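Tuesday, late morning – laundry bench

Edith asked me again over coffee whether the thing can do a wash yet, start to finish, and I gave her my usual long answer, so I may as well put it down properly for Teófilo too. Loading is the part I'd bet on. The front-loader has its door open, the drum is bare steel, and the basket is down on the floor with the cream plush in it. To you or me that is a ten-second job. Linier's planner wants 400 poses before it will commit to a grasp on anything fluffy, bless it.
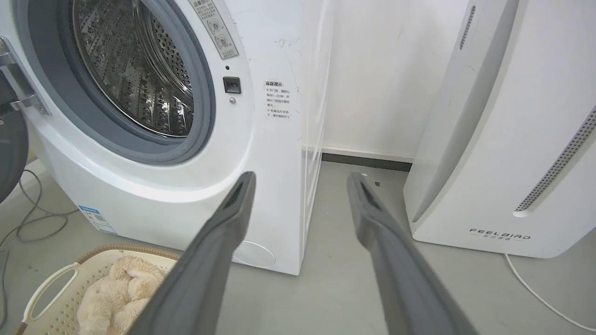
What still worries me

The cables on the floor, first of all – I'd like them tied back before we run again. Then the gray gasket, which is soft and likes to catch a fingertip. I've asked for 5 more tries at the slow speed, and 2 with the Nanau pads if they come.

My grandmother bought her first washer in 1969 and trusted it by the weekend. I don't trust ours with a sweater yet, but I'm fond of it. Edith has the next turn at the bench after lunch.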